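Ionization energy

Ionization energy is the energy needed to remove an electron from an isolated atom or ion in the gas phase. It is one of the basic quantities used to compare the elements, and it is usually given in kilojoules per mole or in electronvolts per atom. The energy needed to remove the outermost electron of a neutral atom is called the first ionization energy. Removing a further electron from the resulting ion requires the second ionization energy, and so on.

The process is always endothermic for a neutral atom. Energy must be supplied to overcome the attraction between the positive nucleus and the electron being removed. Each step costs more than the one before it, as the remaining electrons are held by the same nuclear charge with less repulsion among themselves.

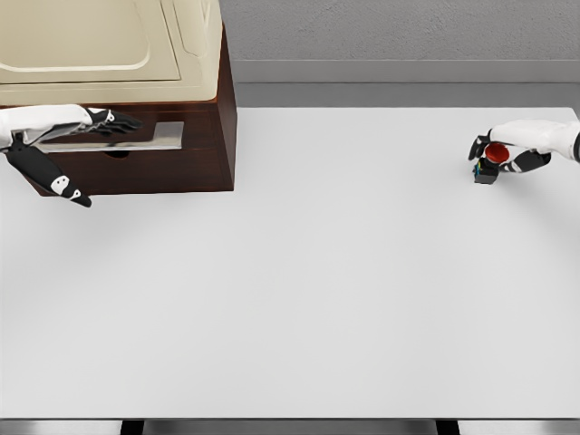
Periodic trends

Ionization energy generally rises from left to right across a period. The nuclear charge increases while the electrons being added enter the same shell, so they shield one another poorly and are drawn closer to the nucleus. Chlorine, in group 17, therefore has a much higher first ionization energy than sodium, in group 1 of the same period.

Down a group the value generally falls. The outermost electron lies farther from the nucleus and is screened by more inner shells. Helium has the highest first ionization energy of any element, and the lowest values are found among the heavy alkali metals.

The rise across a period is uneven. Boron has a lower first ionization energy than beryllium, as its outermost electron occupies a 2p orbital, which is higher in energy than the filled 2s orbital. Oxygen falls slightly below nitrogen. In nitrogen the three 2p electrons occupy separate orbitals, while in oxygen two of them share an orbital and repel each other. Similar breaks appear in period 3 between magnesium and aluminum, and between phosphorus and sulfur.

Successive values and electron shells

A list of successive ionization energies shows how the electrons of an atom are arranged. When the last electron of a shell has been removed, the next value jumps sharply. For aluminum the large jump comes after the third electron, in agreement with its place in group 13 and its usual charge of 3+ in compounds. Calcium, with atomic number 20, shows the jump after the second electron. 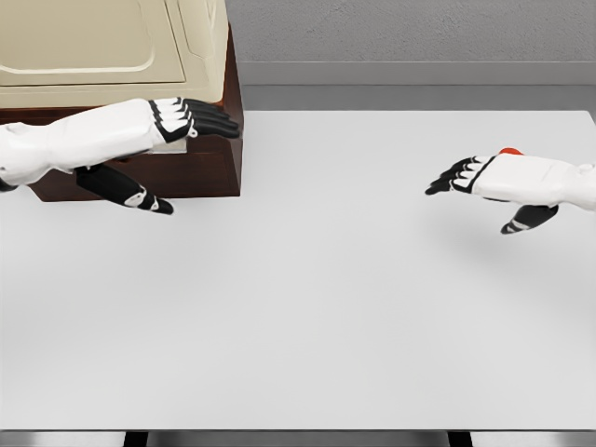
Plots of successive values normally use a logarithmic scale. The values for the innermost electrons are so much larger than those for the outer ones that a linear scale would hide the first few steps. Students are often asked to identify the group of an unknown element from such a plot, and the position of the first large jump is sufficient for most main-group elements.

Measurement

First ionization energies can be found from atomic emission or absorption spectra. The lines of a series crowd together toward a limit at short wavelengths, and for a series that begins at the ground state, the frequency of that limit gives the ionization energy through Planck's relation. In photoelectron spectroscopy, a sample is exposed to light of known energy and the kinetic energy of the ejected electrons is measured. The difference between the two is the ionization energy.

Related quantities

Electron affinity concerns the opposite change, in which an atom gains an electron. Work function is the corresponding quantity for removing an electron from the surface of a solid, and it is usually smaller than the ionization energy of the free atom.

47 shares | 3 comments

Hatsue Hamada
The paragraph on boron and oxygen is clear. Could a table of the period 3 values be added?

davevix
Agree with the above, and please put both units in it. My class uses electronvolts.

Cillstead
I had been mixing this up with electron affinity all term. Thank you.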